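Sallholm Living Room Set
Data card, maintained by Masanobu Yagi
Last edited January 4, 2018

What it is

348 recordings of two-armed robots put to tidying jobs in furnished rooms. Part of the Momau project. The files are meant for people who want to check claims about household robots against something other than a highlight reel.

Why it exists

I kept reading that home robots were nearly ready for chores. Ready for which chores, in whose living room, and with how many retries? The write-ups I had did not say. Sallholm keeps the dull parts: pauses, misses, arms waving at nothing useful. If you cut them out for your own training runs, please say so when you report a score.

Contents

9 folders, one per room layout. Each recording has a head view, joint readings for both arms, and a plain text note of the job given. Karakaya holds the soft goods (cushions, throws, clothing). Grulach holds everything with a hard edge.

Labels

A recording marked "done" means a person agreed that the room looked tidier afterward. That is a low bar and I would not build a sales pitch on it. Two people labeled every file, and where they disagreed the file is marked "unclear" and left in.

Known problems

Fast arm motion blurs the head view, sometimes badly enough that the floor is the only thing you can follow. Shiny tile throws glare back at the camera. Cables on the floor are not labeled at all. Files from August have no joint readings for the left arm.

Not good for

Speed comparisons, safety claims, or any sentence containing the words "human level."

Sample views 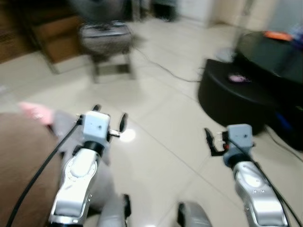
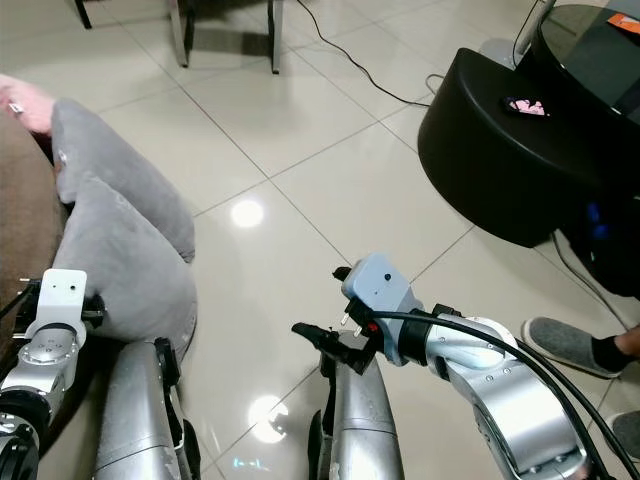

Head views, same room: both arms over the tile floor, brown upholstery (likely a sofa) at left, black ottoman at right.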